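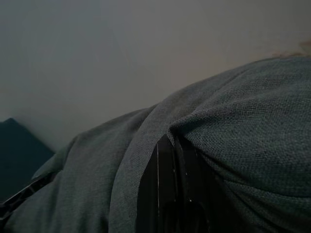

I went to Anport expecting to spend my Monday watching robots fold things, and I spent most of it watching a man look after two fingers. The shop takes in textiles from hotels and clinics, sorts them, and sends them back out, and the cell I'd come to see (they call it Sunum, after somebody's boat) has one job, picking cloth out of a heap. It doesn't sound like much until you see how thin those two black fingertips are next to all that grey fabric, with the weave pulled up into a sharp little pucker right above them. Everything the machine does for a living happens in that pucker.

Salim Wanyama has been looking after the cell for 3 years, and he started me off with the fingers before I'd even put my bag down. He checks them first thing every morning with the arm parked and the power locked out. He runs his thumbnail down the inner edge of each one, slowly, then does it again with a scrap of old pantyhose. If the nylon snags, there's a burr, and if there's a burr, somebody's sheets are coming back with a pulled thread. "My thumb misses things," he told me. "The stocking never does."

Then comes the gap. He has a set of feeler gauges on a loop of string, and he slides one between the closed tips, frowns, and tries another. Too wide and a thin fabric slips right through. Too tight and the motor sits there straining against itself all day, which you can hear if you know what to listen for (I didn't, but he made me crouch next to it until I at least pretended I could). The fingers come from a supplier called Hattar, they bolt on with a couple of small screws, and Salim goes through a pair every 12 weeks. He used to wait until they failed. Now he swaps them on schedule and keeps the old ones in a coffee can, sorted by what killed them!

The camera takes longer. It rides on the wrist, looking straight down the fingers, and lint is its mortal enemy. Lint gets everywhere in that building; I was still finding it in my hair at dinner. Salim blows the lens off with a rubber bulb, wipes it with a cloth he will not let anyone else touch, and then puts the arm through a few slow grabs while he watches the picture on a monitor. He's looking at folds, mostly. A good grab takes the crest of a fold and leaves the layer underneath alone. A bad one goes in too deep and comes up with half the pile, and then the arm stands there holding a bouquet of bedding with no idea what to do next.

I asked what he does about the bad ones, and he pulled up the settings. The software is from an outfit called Godevex, and there are 275 parameters in it, of which he says he has touched maybe a handful. Approach height is the big one. He nudges it down for flat, slippery stuff and up again for anything heavy with a coarse weave, and he writes each change in pencil on a clipboard hanging off the safety fence. The software keeps its own log, but he likes being able to flip back a page while his other hand is on the pendant.

We did have one real repair while I was there. Late in the morning the grip started going soft, and he had the wrist cover off before I'd found my pen. A cable had been rubbing against a bracket. He cut a sleeve for it, rerouted the whole thing with two zip ties, and ran around 80 test picks while we ate our sandwiches on upturned crates, both of us looking up every time it paused. There's a second cell going in next to this one in July. He's already picked out the coffee can.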